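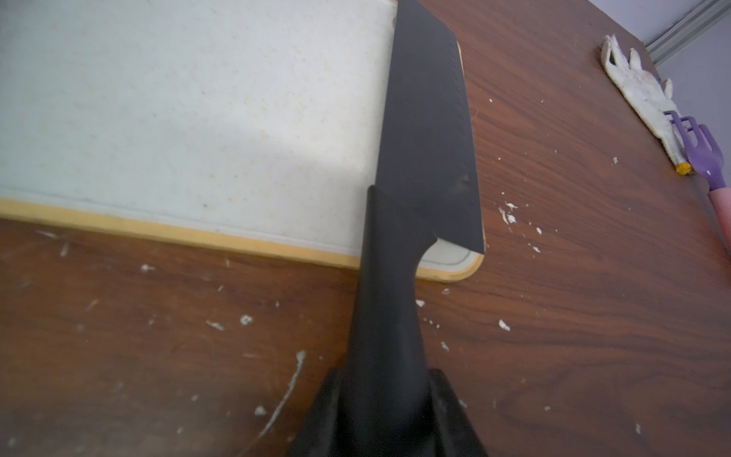 Home and Shared Workshop Builds > Arms and Grippers

Two-finger gripper, handle rotates under side load

torque_wrench_tim
Posts: 80

Carrying on from my previous thread, which had got too long. Arm is the Kondero kit with the stock shoulder and a rebuilt wrist. Gripper is the Vedix two-finger, parallel action, flat pads. The wrist camera now sits behind the fingers looking forwards.

The grip itself is fine in a straight pull. I can hang a 2 kg weight off the handle of a kitchen knife and nothing moves. The trouble is rotation. As soon as the edge touches the cutting board at any angle other than square, the handle turns between the pads and the blade ends up leaning. The handle is smooth, tapered, and narrows a bit in the middle, so the contact patch is small and I can't do much about that without changing the knife.

Tried so far: more current on the finger motor (helps slightly, motor gets too warm to touch), a wrap of bicycle inner tube on each pad (helps more, but the tube creeps), and slowing the approach (no difference).

Is there a pad shape that people have settled on for tapered handles? I would like to avoid a dedicated tool mount if possible.

---

mossgate
Posts: 17

V-groove on one finger, flat on the other. Three lines of contact and the handle centres itself. Print it in something soft. I cut mine at 120 degrees included and it has held screwdrivers, a trowel and a paint scraper without trouble.

---

halfnut

V-groove is good for round handles. A knife handle is oval in section at best, so it will settle in whichever way it likes, and that may not be the way you want. You will have swapped slip for a repeatable error. Easier to calibrate out, I grant you.

What is the closing force? You give the current but not the force. Put a kitchen scale between the pads with two blocks of wood and read it off.

---

torque_wrench_tim

Did that on Thursday evening. 80 N at the tip of the fingers, a bit more nearer the root. The spec sheet number is higher, but I have the current limit turned down.

---

halfnut

Then grip force is not your problem. Work out the moment instead. In the picture you have the fingers on the handle with the whole blade sticking out in front, and it's a broad blade. Contact near the tip gives you a long lever, and the edge is set off to one side of the handle axis, so any push on it also twists. The pads resist that over a couple of centimetres at most. Move the grip up towards the bolster and you shorten the first lever. The handle flares there as well, which gives the pads something to bear against.

---

pinion_and_rack
Posts: over 4,000

I'd disagree with the bolster advice. Grip that far up and the finger ends are close to the heel, and the heel on that one is a squared corner. First time the arm comes down a few millimetres low, you put a finger into the board. Then you lose the position reference as well, if this is the version without absolute encoders.

Make the pads longer along the handle. Same grip point, longer patch.

---

halfnut

He can set a floor in software.

---

pinion_and_rack

He can, and it will be correct until the table moves. I have seen two fingers broken that way, both on arms with a floor set in software.

---

mossgate

Separate point. Black knife, black gripper. How is the camera finding the edge of the handle? I gave up on dark tools with mine and put a band of masking tape round everything.

---

torque_wrench_tim

It isn't, really. I pick up from a known position and use the camera to find the board. The speckled face against the tan rim gives a reasonable edge to track. The table is worse — the white specks on the wood come up as features and the tracker latches on to them. Masking everything outside the rim fixed most of it.

Tape on the handle is worth trying. It would show me how far it has turned, if nothing else.

---

busbar_betty

Clear the table before you run it. There's a glove and a hand rake at the far side, and if the arm sweeps across with a blade in the fingers it will collect them. Also fit a proper stop button on the motor supply, not on the controller. I use a Pretorius switch box, but any latching one will do.

For testing I would use a wooden spatula with a similar handle. The slip will be the same and the mistakes are cheaper.

---

torque_wrench_tim

Stop button is on the supply already. Fair point on the other two.

The spatula I'm less sure about. The weight is different and so is the balance, and the blade is a good part of the moment halfnut is describing.

---

busbar_betty

Then tape washers to it until it balances in the same place.

---

pinion_and_rack

Agree with that. There is no reason to have an edge on the arm while you are still changing pads.

---

torque_wrench_tim

All right. Plan is longer pads, shallow V on one side, flat on the other, printed in the soft Busadia filament because I have most of a reel left. Grip point stays where it is for now. Tape band on the handle with a line on it so the camera can read the rotation. Spatula with washers first.

---

mossgate

Print the pads on their side or the layers will peel apart under shear. Mine lasted a week the first time.

---

halfnut

And log the rotation against contact angle before you change anything, or you'll have nothing to compare the new pads with.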